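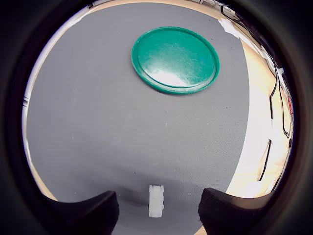
The view from the wrist camera during the lid test at Flostham, with both fingers open.

Picking up a flat lid

A plastic lid lying face down on a table is one of the harder things you can ask a two-finger gripper to pick up. A box has sides. A bottle has a neck. A lid has a thin rim that sits close to the surface, and the fingers have to get down beside it without pushing it away or pressing into the table.

Rodrigo Carrilho has spent most of September on this. He runs the test bench at Flostham, a small engineering shop that sets up robot arms for packing companies, and he was asked to compare three grippers for a customer that packs kitchen goods. The customer's products change every few weeks, and many of them are lids, trays and other shallow parts that arrive loose.

"They told us the old gripper was fine with everything except the flat stuff," he says. "Then they sent us a list of what they pack, and half of it was flat stuff."

The three grippers came from Kornard, Neltus and Tijani. The Kornard has two stiff metal fingers with thin rubber faces. The Neltus has wide, soft-faced fingers that give a little when they close. The Tijani is the lightest of the three, with narrow fingertips that can be swapped by hand. All of them bolt to the same arm, which meant Carrilho could run them with the same controller and the same camera.

The test itself is simple. A part goes down on a gray mat. The arm moves above it, the camera looks for it, the gripper comes down and closes, and the arm lifts. If the part is still held 4 seconds later, the attempt counts. If it slips, tips out or never leaves the mat, it doesn't. Carrilho ran 372 attempts in total, split evenly among the grippers.

He chose the mat after a week of trouble with a bare tabletop. On the hard surface, lids slid away as soon as one finger touched them before the other. The felt-like mat holds them in place a little better, and it forgives a finger that comes down too low. It also helps the camera, because most of the parts stand out against the gray.

That choice has a cost, and Tracey Sowerby brought it up on her first visit. Sowerby handles the packing line on the customer's side. Her line has a smooth belt.

"I asked him what happens when you take the mat away," she says. "He said that was the next round."

Camera trouble

The camera took longer to settle than the fingers did. Carrilho wanted to see the fingertips and the part in one view, so he mounted a very wide lens at the wrist. It shows nearly everything under the arm, but it bends what it shows. A round lid turns into an oval. The edge of a table becomes a curve. Software can straighten the view, but that takes time on each cycle and throws away some of the picture near the rim.

He tried it both ways. With the straightened view, the arm lined up well on parts in the middle of the mat and lost some of the ones farther out. With the raw view, it found more parts but was less exact about where their edges were. In the end he used the raw view to find a part and the straightened one for the last move down.

Light was the other problem. Shiny plastic throws glare, and glare can hide the rim the software is looking for. On the green lid used for part of the testing, the bright patch falls on the lower half of the top face. The gripper adds to the difficulty with its own shadow, which darkens the mat between the fingers. Small pale parts caught there can look quite different from the same parts out in the open.

Carrilho's first fix was a brighter lamp, and it made the glare worse. His second was to take two looks from slightly different heights and compare them. It adds a moment to each pick. Sowerby was not pleased about that, but she agreed it was better than sending a person over to clear a jam.

How they did

On boxes and blocks, there was little to choose between them. All three grippers held nearly everything, and the failures were mostly the camera's fault.

On lids and shallow trays, the differences were plain. The Kornard was the most exact and the least forgiving. When it came down in the right spot it gripped the rim firmly, but a small error in height meant a missed pick or a hard press into the mat. The Neltus missed less often. Its soft faces gave enough to make up for small errors, though they also picked up lint, and Carrilho had to stop and clean them more often than he liked. The Tijani did well on small pieces and struggled with wide lids, where its narrow tips let the part swing.

Wide lids bring up another question, which is how far a gripper opens. A lid that is broader than the opening can't be taken from both sides at once. For those, Carrilho had the arm nudge the lid to the edge of the mat so one finger could get underneath. It worked with the Kornard and the Neltus. It is slow, and Sowerby doubts she would allow it on a belt that is moving.

Her own preference changed during the visits. She came in favoring the Kornard, which her crew already knows. After a Friday spent at the bench, she asked for the Neltus to be tried on the line first, with a spare set of finger pads kept in a drawer nearby.

"I can change pads at lunch," she says. "I can't stop every time a lid is a hair out of place."

Carrilho would still like to try suction on the widest lids. He has a cup on order and a bracket half made. Before that, he has the smooth belt to deal with. A short length of it is waiting beside his desk, and the second round starts once he has worked out how to hold it flat.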